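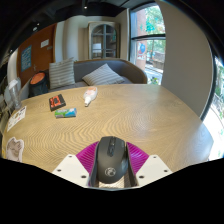 My mother cleared the supper table every night of my childhood in the time it took my father to find his glasses. She never put down the conversation to do it. One hand gathered the mail, the other hand swept the crumbs, and somewhere in the middle of it she would hand you the pencil you'd been looking for since Thanksgiving. I have been thinking about her a good deal this winter, because I keep being told that a machine is about to do the same job, and I would like very much to believe it.

I should say where I'm coming from. I worked for 26 years at a plant outside Boltville, most of them on the packing side, and I watched automation come in the front door with balloons on it. Some of it was wonderful. The palletizer we got in my second decade saved more backs than any safety poster ever did, and I would not go back to the days before it for any money. So please don't take me for somebody who throws shoes into the works. I like machines. I talk to my dishwasher (kindly, for the most part).

But a palletizer gets the same box all day long. It gets 1,500 of them in a shift and every one arrives square, facing the same way, at the same height. When a box came down the line crooked, the whole thing stopped and flashed its yellow light until one of us walked over and gave the box a nudge. We were very good at that nudge. It took no thought at all, and I've come to believe it was the hardest job in the building.

Now think about an ordinary table at the end of an ordinary day. There's a computer mouse on it, and a bottle that has tipped over on its side, and a little packet of something, and a card with printing on it, and none of it is lined up with anything. A mouse is smooth and rounded, so you have to take it by the sides and not squeeze too hard. A bottle lying down wants to roll. A packet is so flat that most of us slide it to the edge of the table with one finger and catch it, a trick I never once thought of as a trick until I watched a machine try to pinch one off the surface at a demonstration in Lustedstead last July. It tried for a good long while. I was rooting for it the way you root for a toddler on the stairs.

To be fair, and I do want to be fair, the same machine picked up a mug and set it on a shelf as nicely as you please, and the crowd clapped and so did I. Ten years ago I would have told you I'd never see it. The soft-fingered grippers they use these days are a real improvement on the steel pincers I knew at the plant, which treated everything like a brick. A finger that gives a little can hold a round thing and a square thing without being told which is which. I think that is going to matter more than all the clever talk.

Still, picking up is only the first half of clearing a table, and maybe the smaller half. The other half is knowing where things go. The mouse goes back by the computer, unless my grandson is coming over, in which case it stays out. The bottle might be empty and it might not, and you find that out by the weight of it in your hand before you've had a chance to wonder. The card could be trash or it could be the one phone number I need all month. My mother knew these things about our house because she lived in it, and I don't see how you ship that in a crate.

A neighbor over on Chisholm Road has put her name on the list for a home helper from a company called Usesach, and she asked me at the mailbox whether she was being foolish. I told her no. I told her I would wait, though, and that in the meantime she ought to ask them to bring it to her own kitchen, on a day when she hadn't tidied up for company. A demonstration table has been set by somebody who knows what the machine can do. Your table was set by you and your family and whoever last came through looking for the scissors.

My own guess, for what a retired packer's guess is worth, is that the shop floor will get there well ahead of the house. A shop can meet a machine halfway — you paint lines on the floor, you put the parts in trays, you train 40 people to leave the aisle clear. I've lived through that bargain and it can be a decent one if the people are asked first. I don't want to make it with my kitchen. I don't want to keep my counters the way a robot likes them.

So my answer to "can they do the chores yet" is that they can do pieces of chores, on good days, with a patient person standing close by, and that the pieces are getting bigger. I'd be glad to see the rest of it. There are plenty of folks my age whose hands hurt in the mornings and who would give a lot for 2 good ones to help with the table, even slow ones, even ones that had to be shown where the spoons go. Until then I'll be clearing mine the old way, and I expect I'll leave the mail for tomorrow.

Posted March 7, 2024

Search this site Enter keywords Go

Contact | Copyright 2024, all rights reserved | Back to top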